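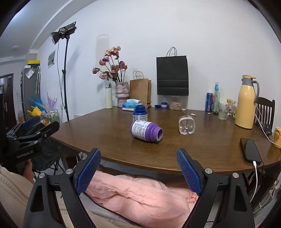

Two hand-held grippers at a dining table, with a purple and a blue bottle within reach.

A home-build group in Letach has finished the second version of its hand-held gripper project, known as Prokine, and will show it at the Grasby shared workshop in February 2021.

The project began in October at a kitchen table. Members wanted a tool that would let them try out finger shapes by hand before fitting them to a small robot arm they are building from a kit. The new version uses softer finger pads and a stiffer linkage than the first.

The group has spent $1,070 so far, most of it on motors and bearings for the arm. Part of the money came from Lumbantobing, a local hardware store, which also lets members use its drill press after closing time.

Work on the arm itself is behind schedule. The base turns, but the wrist joint still slips under load and a replacement gear is on order.

The workshop session is free and lasts 30 minutes. There is room for 14 people, and children under 10 must come with an adult. Sign-up is at the workshop's front desk.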